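关于 Trurnau 那台传说中的 11 英寸平板,昨天又有人转给我一张截图,问我怎么看。我分几条说,省得在评论区来回打字。

**1/**
先说截图本身。据说出自某连锁店的内部库存页面,上面有一行型号,后面跟着"LTE"三个字母,价格栏写着 940。没有币种,没有到货日期,型号末尾两位被打了马赛克。就这么一行字,今天早上已经有人写成"蜂窝版确认"了。

**2/**
我不是说它一定是假的。库存系统里出现没发布的东西,以前确实有过。可是库存系统里出现永远不会发布的东西,次数更多。占位条目、录错的条目、采购员随手复制上一行忘了改的条目,在零售业干过的人都见过。

**3/**
最早发截图的是 Traian Costache 的频道。我翻了他从 January 到现在的帖子,关于 Trurnau 的爆料有好几条,说中的那条是机身颜色,而那个颜色官方自己的海报早就露出来了。其余的他后来都删了,我手里有存档,想看的私信。

**4/**
再说价格。上一代 Wi-Fi 版卖多少大家心里有数,突然跳到 940,只为了加一个基带?除非屏幕、存储一起换。可是同一张截图里存储那栏跟上一代一模一样。要么价格错了,要么存储错了,要么整行都是随手填的。支持"确认"的朋友请挑一个。

**5/**
有人说 Ocampo 的店员也证实了。我去问了。Marites Belmonte 在那边门店做了几年,她给我的原话是:"我们系统里能搜到这个编号,点进去是空的。"空的。没有图,没有规格,下不了单。这就是所谓的第二信源。

**6/**
顺便讲一下这类"第二信源"是怎么来的。甲发截图,乙拿着截图去店里问,店员照着编号搜,搜到了,乙回来发帖说店里承认了。可店里搜到的跟甲截图里的本来就是同一个数据库。同一条记录被看了两遍,不算两个来源。

**7/**
还有一派拿 Sosik 的认证文件说事。文件我从头到尾看完了,一共 17 页,里面提到的是一个无线模块,没有提到平板,更没有提到 Trurnau 的名字。这个模块可以塞进平板,也可以塞进路由器、车机、收银机。从模块推到整机,中间差着好几步,发帖的人一步都没交代。

**8/**
Imelda Soriano 昨晚跟我争了很久,她的意思是:"线索单看都弱,放一起就强了。"我不同意。弱线索要互相独立,放一起才有意思。现在这几条,截图和店员是同一个来源,认证文件跟平板没有直接关系,剩下的是大家的愿望。愿望我也有,我那台旧的电池已经撑不过一个下午了。

**9/**
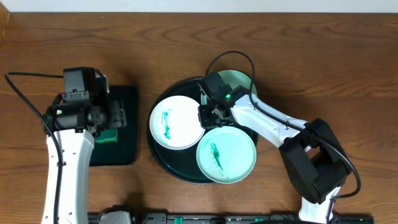

*木纹桌面,白色机械臂,黑色夹爪。*

**10/**
接着说。有读者问,那官方为什么不辟谣?因为官方从来不回应这种东西,回应一次就得次次回应。沉默什么都说明不了。去年传折叠键盘的时候他们也没吭声,结果大家都知道,键盘到现在也没影子。

**11/**
Danilo Samonte 在评论里贴了一张配件商的保护壳图,说侧面多了一个开口,一定是卡槽。我放大看了。那个开口的位置跟上一代放存储卡的地方几乎重合。配件商赌错开模也不是第一回,赌错了就打折清仓,他们损失得起,你们提前下单的可损失不起。

**12/**
说到提前下单:Drasurine 那家网店已经挂出预订页面了,订金 169,写着"以官方发布为准,不支持无理由退订"。请把这句话读两遍。他们在卖一台自己都不知道存不存在的机器,风险全归你。我给客服发了消息,问如果官方不发布怎么退,对方回了一个笑脸和一段优惠券说明。

**13/**
再问一次,还是笑脸。截图我留着了。

**14/**
什么能让我改口?官方页面,算。运营商的入网公示里出现整机型号,算。有人拿着真机拍一段能看到设置页里蜂窝选项的视频,而且肯让别人核对序列号,也算。再来十张打了马赛克的库存截图,不算。

**15/**
Visitación Rivas 提醒我,说我去年对内存升级那件事也泼过冷水,最后升级是真的。对,那次我错了,错在哪里当时也写了帖子,置顶挂了很久。不过那次有两家互不相干的供应商出货单,单号都能查。这次给我一张单号看看?

**16/**
给急着换机的人一句实在话:手上的还能用就接着用。不能用了就买现在货架上有的,别为一行库存记录干等。需要在外面上网的,手机开热点先顶着,费电是费电,起码今天就能用。

**17/**
评论区照旧开着。欢迎贴原始文件,麻烦带上出处和完整页面,别再裁成一条了。光说"我朋友在里面上班"的,我不回。

**补一条**
刚刷新了一下,Costache 那条原帖的标题从"确认"改成了"疑似",改动没有标注。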